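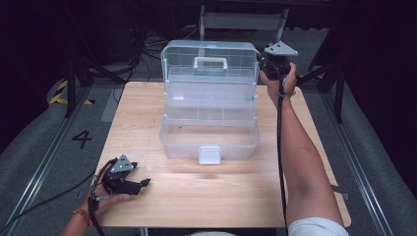
Clear organizer box with a handle, worth keeping small parts in?

Forum: Sorting and Storage
Started by mfarquharson, 16 Jun 2022

mfarquharson
Picked up one of the clear plastic organizers with the lid that swings up, white carry handle across the top, little white latch on the front. Sections in the bottom and molded ridges in the lid. I want it for beads, jump rings and earring backs. My question is whether small stuff stays in its own section when you carry the box by the handle. The handle is on the lid, so the box hangs on its side when you pick it up. I have around 1000 seed beads in baggies right now and would like to get rid of the baggies.

billham_beads
Depends how well the lid meets the dividers. Close it empty and slide a strip of paper over each divider. If the paper pulls out easily, seed beads will get through too. I had 2 boxes from the same store and one was tight and the other leaked from day one.

Hendricks
Keep the baggies. Put the baggies in the sections. Done.

mfarquharson
Hendricks, that defeats the purpose for me. I want to see the colors and scoop them out with a spoon.

Hendricks
You can see them through the baggie. I've carried mine to the Fududdale craft market every May like that and never lost a bead.

raphael_r
I'm with the original poster on this one. Baggies are slow. What I do is cut craft foam to the size of the lid and lay it over the sections before closing. The thin kind, or the latch won't catch. It has held up for me with size 8 beads. Smaller than that I can't say.

gudent
Foam sheds after a while and you get crumbs in the beads. Felt is better.

raphael_r
Felt sheds worse. I've tried both.

billham_beads
Whatever you line it with, fill it on a bare table. I clear everything off mine first, no mat, no cloth. Pale wood is fine for dark beads. White and clear ones you will lose on it, so use a dark tray for those.
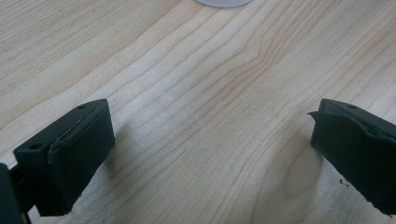

Bare wood tabletop, pale with a faint grain.

gudent
Disagree about the bare table. Beads bounce and roll on wood. A bead mat stops them where they land.

billham_beads
Mats are good for stringing. For filling a box I want to sweep the strays up with a card, and they get stuck in the pile of a mat.

mfarquharson
Did the paper test. Most of the dividers grip the paper but on 4 of them it slides right out. I'll put earring backs and clasps in those and keep the beads in the tight ones. Going to try the thin foam as well.

Hendricks
Tape a bit over the latch if you're traveling with it. Those tabs wear out.

raphael_r
Rubber band works too and doesn't leave glue on the plastic. Let us know how the foam does.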